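Weleneck transfer eligibility, Emum to Etim

Clundier_Ridge
The midyear transfer clears him to practice, not to play. League bylaw says 20 days on the roster before he can dress. That puts him out until the second Etim game.

post1479
Wrong section. The 20 days applies to in-season moves. Weleneck left Emum after their last game, so he is eligible on signing.

Clundier_Ridge
Emum's season ends when the playoff bracket is final. It wasn't final until Wednesday.

gapshooter
He threw for 1123 yards in a run-first offense. Etim wants him over 2000. With that line I doubt it.

post1479
Yardage is a separate thread. Bracket date only matters for teams still alive in it. Emum wasn't.

Clundier_Ridge
Read the definitions page again. It says "all member teams."

towel_rack
I read it the same way as Clundier. He sits.

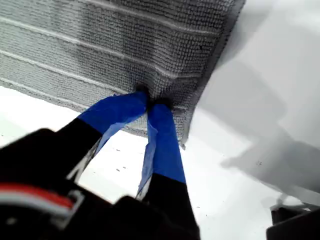
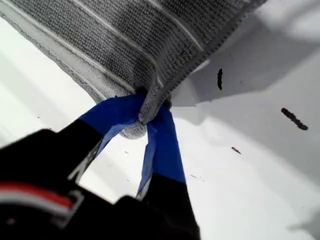

Gray with the pale stripes, all three.
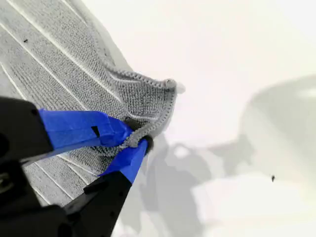
Replies, page 2

post1479
Definitions page was amended in November. Check the footer.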